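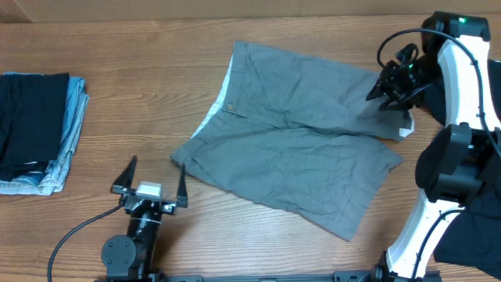 *Gray-green shorts, creases and all.*

**Do I need a capsule wardrobe?**

Probably not. Most of the lists going around are written by people selling the clothes on them. Marikar wants $548 for a starter set, and I own half of it already under other names.

**Is there a right number of items?**

I've seen 300 and I've seen 325, both for a single adult, both stated with total confidence. Ask where the number came from and you get a link to a shop.

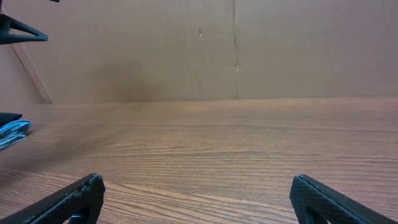
Cirilo Magaña asked whether the number includes socks. Depends who's counting, which tells you how much the number is worth.

**What about "cost per wear"?**

Fine as arithmetic. It assumes you know how often you'll wear a thing, and you don't until you've bought it.
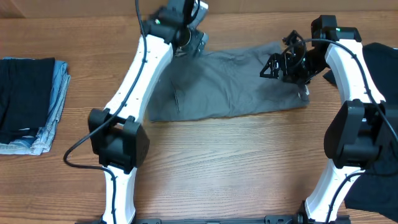 ### Storage and Folding

**Does folding a certain way make clothes last longer?**

I've asked Udwood twice for the testing behind that claim. So far they've sent me a brochure.

**Should I sort by color or by type?**

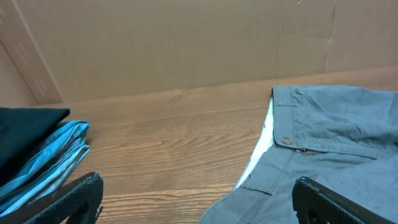
Sorting by color looks good in a catalog and falls apart on laundry day. I go by type and weight and don't worry what ends up next to what. A black piece folded on top of light blue denim is easy enough to tell apart. Marisol Xolalpa disagrees and has written to me at length.

**Will you review the Virkik closet app?**

In November, if the free version still works by then.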